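Repair bench reopens at Brodasley

31 July 2020

The repair bench at the Brodasley hall opens again in August after a break of several months. It will run much as it did before, with a few changes to how you book, how you hand things over and what we will take in. Please read this through before you turn up, even if you have been coming for years.

Booking

There are no drop-in places for the time being. You need to book a slot, either by ringing the hall office or by filling in one of the paper forms in the porch. Each slot is 30 minutes long. If you have two things to be mended, book two slots, even if one of them is small. We used to let people add a second item on the day and it led to long waits for whoever came after.

When you book, tell us what the item is, who made it if you know, and what is wrong with it. "Doesn't work" is fine if that is all you can say, but "worked until it was dropped" or "goes off after a few minutes" is better. Simone Guimarães is taking the bookings and will ring you back if she has any questions. She is in the office in the mornings only.

Handing over

Tables have been moved further apart and we have room for 8 people in the hall at once, counting the menders. You will be met at the side door, not the front. Leave your item on the first table, with your name and phone number taped to it, and then either wait in the marked seats or go home and come back. We know that many of you liked to sit with the mender and watch. We liked it too, and it will come back when it can.

Please wipe things down before you bring them. This goes double for toasters. Empty the crumb tray at home, and take batteries out of anything that has been sitting in a cupboard.

What we can take

Lamps, radios, clocks, small kitchen machines, sewing machines, toys, glasses frames, costume jewellery and most things made of wood that can be carried by one person. Washington Xavier is still doing chairs, though he has a queue left over from the spring and will finish those first. If your chair is one of them, you don't need to book again. He has the list.

We can't take microwaves, televisions, anything that runs on gas, or anything that needs two people to lift. We are also not taking clothes at the moment. Valdir Rangel hopes to start the mending table for clothes again in the autumn and would like to hear from anyone who can sew a straight seam and spare a morning.

Small work

Trilok Solanki is back on watches, clocks and glasses, and he has asked us to pass on a few points. Watch batteries are quick and can usually be done while you wait. Straps are quick too, so long as you bring the new strap with you. He doesn't open watches that are sealed for diving, as he has no way of testing the seal afterwards. For glasses, he can replace a lost screw or straighten an arm, but he won't touch a cracked lens.
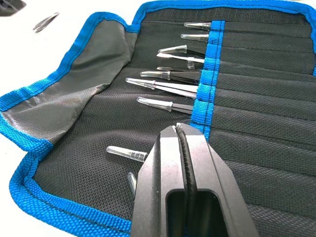 Tweezers for fine work, with caps over the tips.

He would also like people to stop trying glue first. A hinge that has come loose is a short job. A hinge that has been glued, has come loose again and been glued a second time takes most of a slot, and sometimes it can't be saved. The same goes for brooches and earrings. Put the pieces in an envelope, all of them, and bring the envelope. If a stone has fallen out and you still have it, tape it to a bit of card so that it doesn't get lost on the way.

If you do your own small repairs at home, Trilok's advice is to work over a tray with a lip, on top of a pale cloth, in daylight if you can. Lay the screws out in the order they came off. He says most of the half-finished clocks he is brought have nothing wrong with them apart from a missing part, and the missing part is on somebody's carpet.

Money

The bench remains free, with a tin on the table for those who want to put something in. Last year the tin brought in £1,891, which paid for the hall, the tea and most of the parts. We had a further £800 from the Damasceno fund, set aside for electrical testing. That money has not been spent and is being held over, so the tester will be checked and relabelled before we open. Any mains item will be tested before it goes home with you, and if it fails we will cut the plug off. Some people were upset by this last year. The rule has not changed.

Parts are charged at what we pay for them. Grorkis have kept our account open through the closure and will still deliver to the hall, although orders are slower than they were. If we need a part for your item, we will ring you with the price before ordering it.

Tools and odds and ends

Ronaldo Medeiros has sorted the tool cupboard and found several things that don't belong to us. There is a wood plane with initials on the side, a tin of bicycle spanners and a soldering iron with a green handle. If one of these is yours, let the office know. Anything left by the end of the month after we open will go into the general stock.

We are short of fuses, small clamps and desk lamps with a bendy neck. We have more than enough hammers.

Uncollected items are on the shelf by the kitchen, including a Nilteck radio that was mended in the winter and has no name on it. It works on both bands. The owner will need to tell us what colour it is.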